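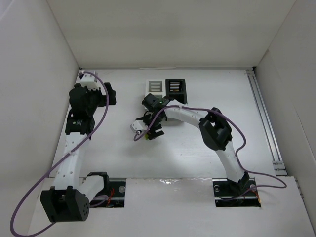
White work surface and plain walls, with a strip of silver aluminum rail along the floor edge on the right.

Small Parts Table, Dretetbridge

The table at Dretetbridge is kept for handling small colored pieces. Ghizlane Hajji chose white for the floor and the walls so that a small part stands out from its background. The surface is wiped down each morning before 9, and the pieces go back in their tray at the end of the day. Pieces that get chipped are set aside for Keith Faulkner, who orders replacements in bags of 50.

Colors in use this season are green, lavender and yellow. Green is the one we run out of first. The September order was for 1000 pieces in mixed colors. 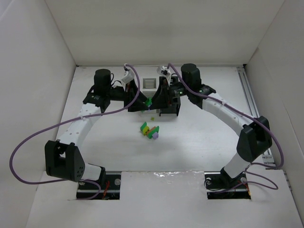

Small green block near the middle of the table, between the two black fingertips.

Blocks are stored by color on the shelf in room 57. Please return them to the right tray. Mounir Mahrous has the key when the room is locked.

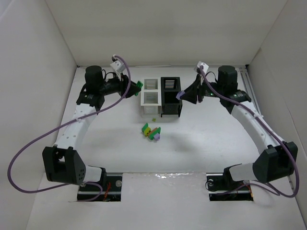

Green piece on the left, lavender piece on the right, both held over the white floor.

Lavender was added to the set at the request of Guangming Zeng. It is lighter than the old purple and easier to tell apart from the cables.

Gallery put together by Tatu Ondieki. For larger copies of any picture, ask at the Dretetbridge front desk.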